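Sorting the Shopping Before It Goes Away

Step 1. Clear the table and put a cloth down

I've unpacked groceries in all sorts of muddled ways over the years, and the one that stuck is my neighbour Nanami Shibata's: everything comes out onto the table first, and the cupboards stay shut until you've had a proper look. Use a cloth you don't mind washing. I like a flowery one, it cheers up a dull job no end!

Step 2. Spread things out with gaps between

Don't heap it all up. Give the tomato its own spot, the tangerine another, and lay your leafy greens towards the back where they won't get squashed. Leave the cardboard box at the side of the table. 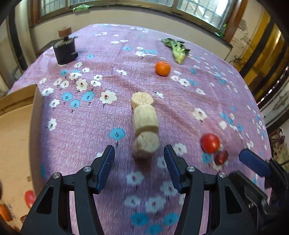
Step 3. Put away the soft things first

Start with whatever bruises. Tomatoes go in a bowl on the bench, stem side down, and I leave mine there until the colour is deep right through. Greens get wrapped in a damp tea towel and go into the crisper (mine keep for 2 or 3 days that way). Citrus can wait till last, and then flatten your box for the recycling.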